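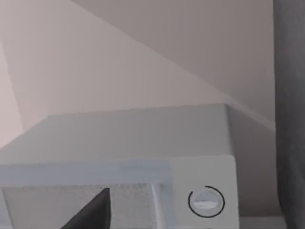 What should I have ready before a first meeting with an architect about turning a retail space into a small dental office?

Bring the lease or purchase papers, any existing floor plans, a list of the rooms you need, and a budget figure you can live with. The architect can work out the rest from there, but those four save the most time.

Question details
Posted by Sosina Gudeta, July 9, 2021

My partner and I are taking over a former shoe store in Kasisgate. It is 2,000 square feet on the ground floor, with a storefront on the street side and a rear door to the parking lot. We are general dentists and have always worked in offices somebody else built, so this is new to us. We have a meeting with a firm called Stilura next month and they charge for the first visit after 60 minutes. I'd like to not waste it. We want to know what to bring and also whether we should have the equipment picked out first. The landlord says he has drawings but hasn't sent them. We were hoping to open in the spring.

Answer 1

I manage tenant build-outs in Indevley, mostly medical and dental. Adding to the short answer at the top.

Drawings: keep after the landlord. What he has may be the plans from when the building went up, and the store was probably changed after that. They are still worth having for the structure, the location of the sewer line and the size of the electrical service. If he can't find them, the city building department may have a set on file. Otherwise the architect will measure the space and bill you for it, so ask what that costs.

Room list: write down every room with the number of people who will be in it at one time. Dentists remember the operatories and the waiting room. They forget the mechanical closet for the compressor and vacuum, the staff restroom, a place for the server, and somewhere to have a money conversation with a patient that the whole waiting room can't hear. Put sterilization near the middle of the plan if you can. I have seen it stuck at the end of a hall and the assistants walk that hall all day.

Equipment: you don't need final choices for the first meeting, but you need them early. The chairs decide where the plumbing, air and power come up through the floor. On a slab that means cutting concrete, and moving a trench after the fact is expensive. Most dental suppliers will do an equipment layout. Get that to the architect before the plumbing drawings start – not after.

Lease: read the part about who pays for what. Look for who owns the rooftop unit, whether you can put a compressor outside, and whether you have to restore the space when you leave. Also find out if the landlord has to approve drawings. Ours took 30 days to answer each time, and there were 2 rounds.

Schedule: for a space your size, design and permits can take as long as the construction does. If you meet the architect in August, spring is possible but I would not sign anything that depends on it.

Answer 2

We did ours four years ago in a strip center. Hire somebody who has done dental before, that's the main thing. Our architect was nice but he had done restaurants and he drew the operatory doors wrong and the x-ray walls had to be redone. Cost us weeks. Also get more storage than you think. We have boxes of gloves in the break room.

Answer 3

Check the parking and zoning first. A shoe store and a dental office are often in different use categories, and the city may ask for more spaces per square foot for medical. A call to the planning counter costs nothing. Have the address ready and ask if a change of use permit is needed.

I'd also ask the firm these at the first meeting:
Who will be doing the drawings day to day?
Are the mechanical, electrical and plumbing engineers included in the fee?
How many site visits during construction?
What happens to the fee if we change the layout after the first phase?

Follow-up from Sosina Gudeta

Thank you, this helps. The landlord found the drawings and they are by an office named Karamanlidis that did the original building. The slab is thicker than we expected at the back, about eight inches. I called the planning counter and we do need a change of use permit. We are going to ask our supplier for the layout before we meet with Stilura.

Reply to follow-up, from the author of Answer 1

Good. Send the architect the structural sheets ahead of time and mention the thick part of the slab. If any of your operatories land over it, look at shifting them toward the front before anyone prices the trenching.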